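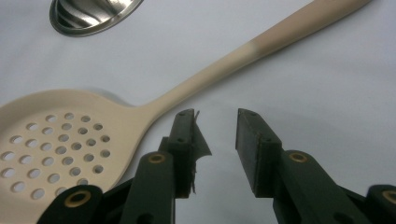
The Gray Suit

Last updated: June

Charalambos Tsolakis had one good suit, and on Wednesday morning he found that the jacket would not close. He tried it standing and then he tried it lying on the bed. After that he put it back in its bag and drove to Lazaridis, the men's shop on the corner of Colberg Street.

Eirini Mavromatis was alone behind the counter, pinning a cuff. She had known him since they were both in high school and did not ask how he was.

"When do you need it?" she said.

"Tomorrow. Eleven in the morning."

"Interview?"

"Wedding. My daughter's mother."

Eirini took the pin out of her mouth. "Eftychia's getting married?"

"To a dentist."

She had him stand on the box in front of the mirror. The jacket was a charcoal wool he had bought for his own wedding, when the shop still belonged to her father. She pulled at the front, then at the seam down the back, and turned the lining over to look.

"My father left you an inch here," she said. "He did that for everybody. I can give you most of it. The pants I can let out too, but you'll see a line where the old crease was."

"Will other people see it?"

"If they get down on the floor."

She chalked the back seam. He looked at himself while she worked. The shoulders were too wide for how men wore them now, and the lapels came nearly to the armholes. On the rack behind him hung a navy jacket with a tag on the sleeve that said Prakby.

"What about that one?" he said.

"You can try it."

He tried it. It fit everywhere. He buttoned it and moved his arms, and it went where they went. It looked like something a younger man would wear to sell him a phone.

"How much?"

"For you, I'd take off 100 dollars."

"From what?"

She told him. He took the jacket off and hung it back up, getting the shoulders even on the hanger.

"Do the gray one," he said.

"Okay. What shirt?"

"White."

"What tie?"

He had brought it in his pocket, rolled up. It was dark green silk with a small figure in it, and there was a pulled thread near the tip. Eirini held it under the lamp and worked the thread through to the back with a needle. She turned the tie over and read the label, and then she looked at him.

"She gave you this."

"It's the only one that goes with gray."

"I have 31 ties in that case that go with gray."

"I like this one," he said.

She rolled it up again and handed it to him. She wrote out a ticket, number 1703, tore it along the dots, and gave him the bottom half.

"Come at nine," she said. "I'll press it while you wait. And get your shoes done, Charalambos. People do look at those."

He went out to the car and sat with the ticket in his hand. Then he put it in his wallet and looked down at his shoes. There was a place by the post office that did them, if it was still open.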